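Small red fruits and vegetables in a plastic bag: how I keep them from going bad

Kitchen tips, April 10, 2025
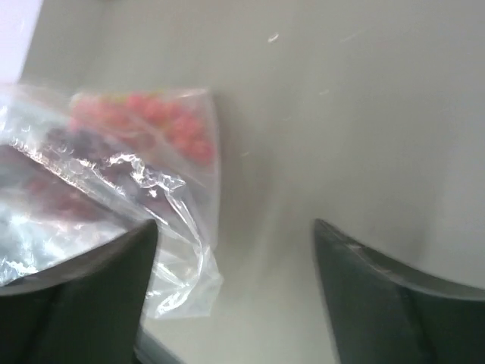 Before you put anything in the refrigerator

For many years I came home from the market in Vasville, opened the refrigerator and pushed every bag inside as it was. After 4 days I had a soft corner in each bag, and after one week I was throwing away money. My neighbor Teresa Sheehan taught me to stop for a moment at the counter first. I still follow her way, with a few changes of my own.

Put the closed bag flat on a clean counter. Do not open it yet. Press lightly with your palm over the plastic and feel if something gives too easily. Cherry tomatoes, radishes, cherries, small plums, cranberries, all of them can be checked like this. A clear bag is a big help, and for this reason I do not buy from the stand which uses the dark ones.

Then open the bag and tip everything out slowly on a towel. Not from high, they bruise. Take away:

- everything that is split or leaking
- everything with a white or gray spot of mold, and also the ones that were touching it, if they are already soft
- loose leaves and broken stems

The ones that are only a little soft go in a bowl for today. I cook them the same evening with onion.

Wash now or wash later

My opinion is later. Water stays in the small place where the stem was, and there the trouble begins. Wash only the portion you will eat. If your family takes from the refrigerator without washing (mine does), then wash everything, but dry it very well on two towels and wait until no drop is left. Keegan Perron wrote to me that he uses a salad spinner with a cloth inside. I tried it with radishes and it worked nicely. With cherries I would not.

The bag itself

You can use the same bag again if it is clean inside. Turn it, wipe it with a dry paper towel and turn it back. A bag which smells of something should not be used for food anymore.

Lay one folded paper towel at the bottom. Put the fruit back, not more than two layers if you have the space, and leave the top folded over one time but not tied. A tied bag collects small drops on the inside and you will see them the next morning. If the bag has no holes, make a few with a fork — only before you fill it, please.

How much in one bag

I keep 500 grams as my limit. More than that, and the ones below carry too much weight. For cherries I take 260 grams per bag, because my old Kuvar scale was showing this number the first time I divided a box into equal parts, and I got used to it. There is no science in it.

Where they go

Tomatoes: not in the refrigerator until they are fully ripe. Leave them on the counter away from the sun, with the bag wide open or in a bowl.

Radishes: cut the leaves off on the first day, they pull water from the root. Then bottom drawer.

Cherries and small plums: middle shelf, toward the back. Plums must be ripe before.

Cranberries: any shelf. They forgive a lot. They also freeze well in the same bag, if you press the air out and close it tightly.

For freezing cherries, first spread them on a tray so that they do not touch, and leave them 60 minutes or longer until they are hard outside. After this you can put them in the bag and they will not become one stone. In July, when the cherries are cheap, I fill half of my freezer like this.

Changing the towel

Every second day I look at the paper towel. When it is damp I change it, and I take out any fruit that has gone soft. Ravinder Gauthier asked if a cotton cloth is also good. Yes, but wash it hot before you use it again.

A question that came by letter

Yasir Janjua wants to know if one can keep tomatoes and cherries together in one bag. I would not do it. The skins are different, and the heavier ones press the others. Use two small bags and write the day on each with a marker.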